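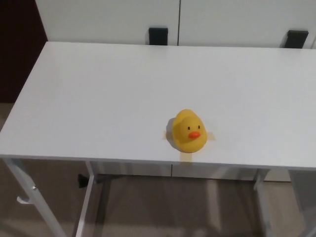
Maritza Pacheco used to say that a learning system never gets any better than the afternoons people spent teaching it, and that she could tell from a set of recordings whether the person who made them had skipped lunch. She said it to every new group that came through the lab at Goltosholm, usually in February, when the heating was poor and everyone wanted to get straight to the part with the training curves.

Chapter 6
Gathering Examples

We have spent a good many pages by now on what a model does with examples once it has them, and I hope you have enjoyed them as much as I enjoyed writing them (the section on loss functions took me most of a winter). In all that time we treated the examples as something that simply arrived, like the mail. In this chapter we go and get them ourselves.

Our running task will be as plain as I could make it: pick up a rubber duck from a taped cross on a table and set it down somewhere else. You could do it half asleep. A robot starting from nothing has to be shown, and shown again, with the duck turned a little one way and then a little the other, in morning light and in the gloomy light at four in the afternoon, until the showing adds up to something it can use.

The tape matters more than beginners expect. A cross gives you a place to come back to, so that when you decide to move the duck away from it you know you have moved it, and you can write down how far. In the Vevik exercises at the end of the chapter you will start every recording with the duck on the cross, and only later let it wander. Please don't hurry on to the wandering! Students who do so tend to end up with a large heap of recordings and no idea what is in it.

How large should the heap be? The Vurstead set, which we will borrow from throughout the book, holds 4000 recordings, and of those only 1605 survived a careful review. The rest had been stopped too early, or labeled with the wrong task, or made while someone was still changing the settings. I find that number comforting, myself, and I hope you will too when your own first batch comes back thinner than it went in.

You will need a notebook for what follows, a paper one if you can stand it. Before each session write down the time, the starting position and anything you have changed from the last one, even if it seems too small to mention. We begin in Section 6.1 with a single session of 12 recordings, made slowly, and with the question of when a recording ought to start.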